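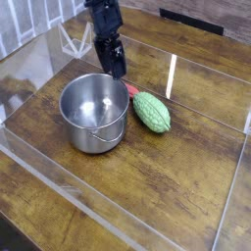
Minutes of the Play Kitchen Group, Stondley Family Center
December meeting, held in the back room

Present: Eldana Sisay (chair), Mrs. Pretorius, the two Wimel sisters, Joan from the front desk, and Hatinau Toys' delivery man for the first few minutes, as he had a form that needed signing and was kind enough to stay for a cup of tea.

Apologies: the Tuckers, both down with colds. Get well soon from all of us.

1. Last meeting's minutes
Read and agreed, with one correction. The rug was a gift from the Wimel family and was never on loan, and we are very sorry for having put it down as such. It is a lovely rug and the children sit on it every morning.

2. Pots and pans
Eldana told us that the stainless steel pot with the wire handle has been a great favorite, and there was a good deal of happy talk about the soups that have been made for the grown-ups lately. Mrs. Pretorius wondered if a metal pot might be too noisy for the little ones when the nap room next door is in use. After some back and forth it was agreed that the pot stays out on the wood-grain table, and that anyone who would like to use it as a drum will be gently led outside. Joan will look for a lid that fits.

3. Play vegetables
The green bitter melon got a warm welcome. Several families cook with the real thing at home, and one grandmother was so pleased to see it that she stayed the whole morning and explained to everybody how she salts hers. The older Miss Wimel would like more vegetables of that kind, things the children truly see at dinner, and she has okra and eggplant at the top of her list. Hatinau's catalog has a mixed box of 34 pieces for $300, and we all felt that was a bit rich for us just now. Eldana will ask whether a half box can be had. Joan asked that the red pieces be kept together with the green ones and not in the bead drawer, where she keeps finding them.

4. Washing
Play food to be washed in warm soapy water at the end of each week and left on a towel overnight. The younger Miss Wimel has very kindly offered to do this through the winter - thank you, Ruth!

5. Soup Morning
Set for after the holidays, starting at 10. We can seat 30 comfortably, more if people don't mind knees touching. Real soup this time as well as the pretend kind. Mrs. Pretorius will bring her lentil, and bread is still needed.

6. Any other business
The back room door sticks again. Joan to ask about having it planed.
A blue child's mitten was left on the coat hooks, left hand.

Closed at 2 p.m. Next meeting same place, and Eldana is bringing the cake.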